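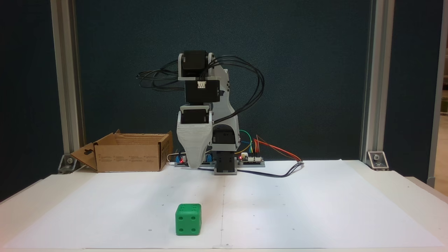

4.2 Controller comparison on the small arm

The gripper trials in the previous section used one controller throughout, which left open how much of the credit belonged to the fingers. We therefore kept the tapered gripper, the arm and the paper where they were and changed only the software. The two candidates were Fluvidura, which plans a full joint path before anything moves, and Skaseck, which plans very little and corrects constantly. Both were tuned by the same person (Dagim Gashaw) over the same number of evenings, a fairness measure he did not enjoy.

The task was to pick up a die and place it in the open cardboard box. A rounded cube sounds like a gentle choice of object. It has no useful edges, and a fingertip that lands slightly high will roll it away with some enthusiasm. Small dots on the paper gave us repeatable starting positions, and the order of starts was shuffled separately for each session.

We logged 3,143 attempts, of which 1,160 used Skaseck. The imbalance reflects a week in July when Skaseck declined to open its serial port, and we have weighted the results to account for it. Fluvidura was the more accurate of the two near the base and the less accurate at full reach, where gear backlash in the elbow made its carefully planned paths somewhat theoretical. Skaseck reached the far dots more reliably but arrived trembling. In 13 sessions the trembling was strong enough that the operator stopped the run, and those sessions are reported as failures for Skaseck even where the die ended up in the box.

Cable routing mattered more than we had hoped. The loops from the top servos act as a weak and badly specified spring, and Fluvidura, which has no model of springs, blamed the shoulder. Tying the cables down helped it at long reach and then cost us range at the wrist - we untied them again. All results in Table 3 are for the untied arrangement (Figure 4).
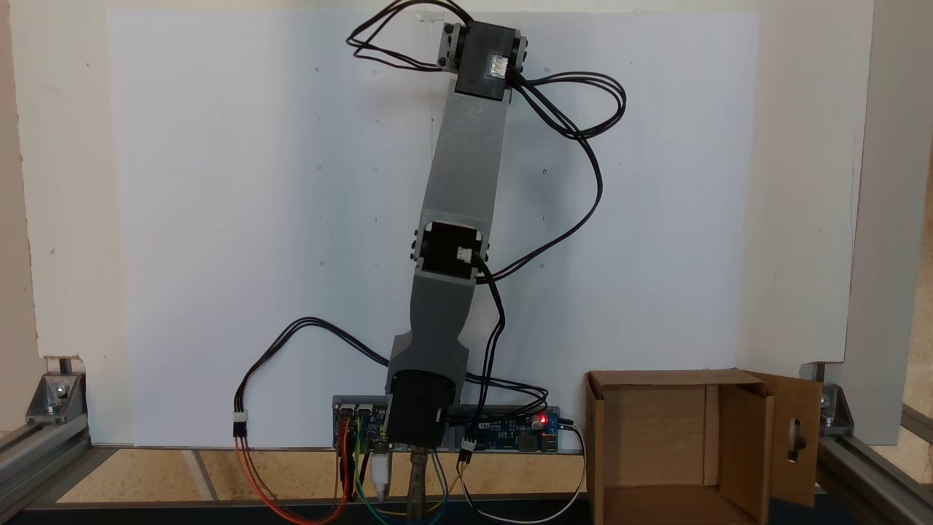
Figure 4. The arm and its blue circuit board, with the servo cables left untied.

Ayantu Tesfamariam repeated a subset of the far-reach trials without knowing which controller was running. She identified Skaseck every time, by the noise.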